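Tuesday, March 5, 2024

Zastent visit, demo bench

Group got here early, Junpei still taping down cables. Did the talk in 2 halves so nobody had to stand the whole time. Aoi took the questions.

Hand-held gripper first, let people squeeze it themselves. Went over well, the Lilamura folks didnt want to give it back. Then the arm doing the Bako cups, slow speed, 60 percent. Dropped one, good laugh, carried on.

Q from the back: how many grasps do we log? Said 421 for the cup set, Aoi says check that before it goes in the handout.

Pads: top edges ragged on both fingers, one lower corner chipped. Swap before the next visit. Ask Ristska if they still do the same green, and wipe the table, smudges and scuffs all over teh wood.

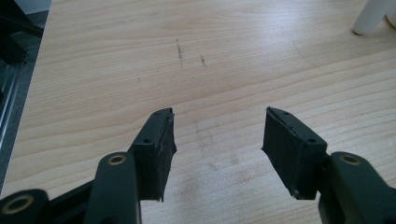

To do before September open day

- spare pads x2
- shorter talk
- handout, fix grasp number (Aoi)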